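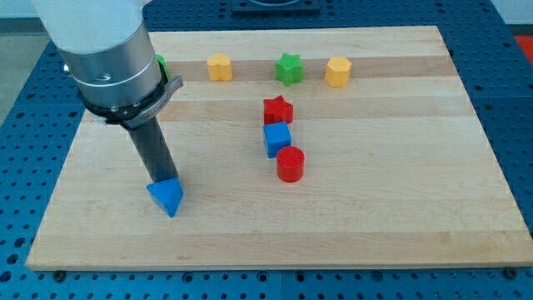
Shape blocks on a maple butcher-block board, among them stars, a cube, a cylinder and a triangular prism.

Shape blocks are small solid pieces, each with a simple outline such as a star, a hexagon or a circle, sold as toys and teaching aids for young children. They are used for sorting, matching, stacking and naming shapes, either loose or with a box or tray that has holes cut to fit. The term overlaps with "sorting blocks" and "geometric blocks," and sellers use all three without much consistency.

Shapes and colors

There is no agreed list of shapes. Most sets have a cube, a cylinder and a triangular prism, and many add a star, a hexagon and one or more rounded forms. The rounded pieces cause the most confusion. A lobed block may be listed as a flower by one seller and a heart or clover by another, and from some angles the piece itself does not settle the matter.

Red, blue, yellow and green are the usual colors. In some sets each shape has its own color; in others the same shape comes in several, so that a star may be red or green. Makers of the first kind say it helps beginners. Critics answer that a child who matches by color can finish the task without looking at the shape at all, and that a finished tray therefore shows very little.

Names

Packaging often gives flat names to solid pieces. A cylinder is called a circle, a cube a square, and a triangular prism a triangle. Whether this does any harm is disputed, mostly by people who have not tested it. The usual defense is that the flat name describes the face that goes through the hole.

Claims about learning

Shape blocks are widely advertised as improving spatial reasoning, early math and "school readiness." These claims should be read with care. The most quoted figure in the trade comes from a study in the town of Tuvville, where 389 children were given blocks to use at home and 342 were reported to have "made progress" by July. The report had no comparison group and did not say what progress meant. Children of that age tend to improve at most things over a few months, with or without blocks.

Golnar Azimi, reviewing the Tuvville report in May 2019, noted that the scores had been filled in by parents who knew the purpose of the study. The toy maker Huvier, which had paid for the blocks, removed the figure from its boxes but kept the phrase "proven to help."

Collections

The Ansari toy collection in Drivville lists 2113 single blocks, many of them without the set they came from. Its catalog gives dates for only a few, and the label "early" is applied to several pieces on no stated evidence.

See also: Building blocks; Pegboard; Shape sorter; Tangram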